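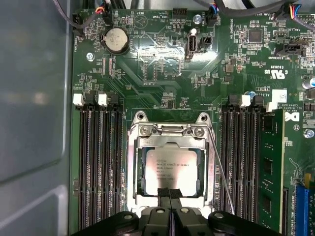

3.2 Refurbished desktop stock in small offices

Reading time: 4 min

We asked 34 small firms how long they kept their office computers and what happened to them afterwards. Thirteen bought second-hand machines, mostly from two dealers, Prudetti and Lumenta. The others bought new and replaced everything at once, usually when a lease ended.

Staff at the second-hand buyers did not report more faults. They did report more waiting, as spare parts took longer to arrive. Nearly 50 per cent of the faults logged in June were settled by swapping a part, most often memory or a drive. Processor changes were rare (Figure 2). 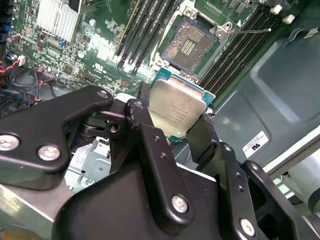

Figure 2. A processor and an empty CPU socket on a green server motherboard.

Age alone was a poor guide to disposal. Two firms sent working machines for scrap because the asset register listed them as expired. Keskin and Thampi found the same in their study of school equipment, where records were seldom checked against the cupboard.

Related items
Asset registers in small charities
Lease terms and early disposal

Contact: Duygu Keskin, Kamala Thampi | Back to top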